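Folding at Lostholm: what the robot changed for the staff
Student project report, Aug 19, 2022

3. Findings from the laundry
Lostholm washes sports kit for clubs in the Bevberg area. Nine people work in the folding room. Before the robot station was set up, each of them folded for a full shift. Now one person per shift looks after the station and the rest sort, check and pack.
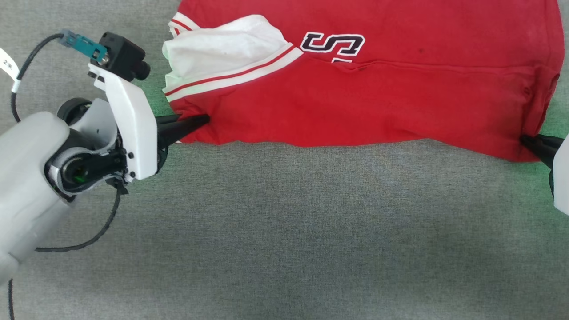
Figure 1. Both arms at the lower edge of a red jersey, part of it folded over.

Staff told us that shirts with a collar and contrasting sleeves are the slowest items. By hand, an experienced folder did 273 garments in a shift. The station did 188 in the same time.

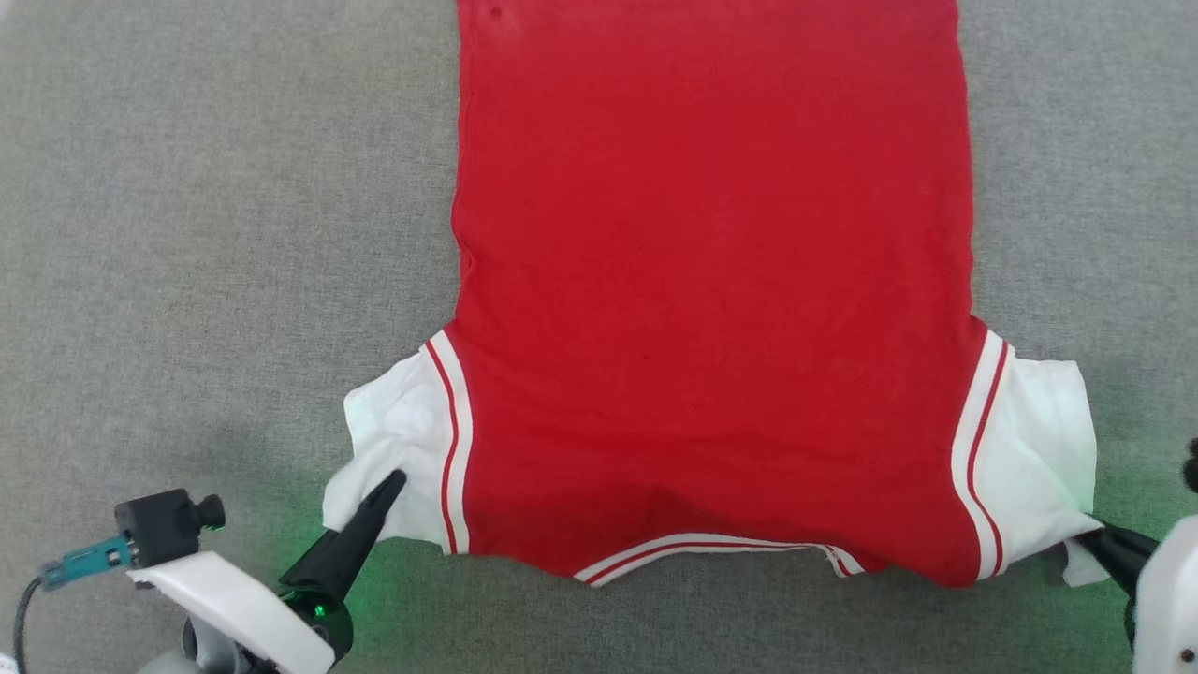
Figure 2. Shirt spread out, with a gripper at each white sleeve.

Seven of the nine said their shoulders ached less than before. Three said the work had become duller, as watching the arms leaves little to do until something goes wrong. Two wanted proper training in restarting the station, which at present only the shift leader may do.
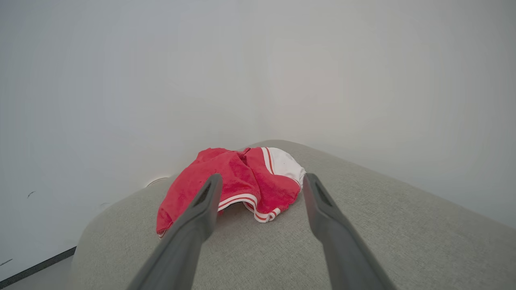
Figure 3. Crumpled red garment between the open fingers, wrist camera.

Pay has not changed. The staff would like the new duties written into their job descriptions, and the manager has agreed to discuss this in October.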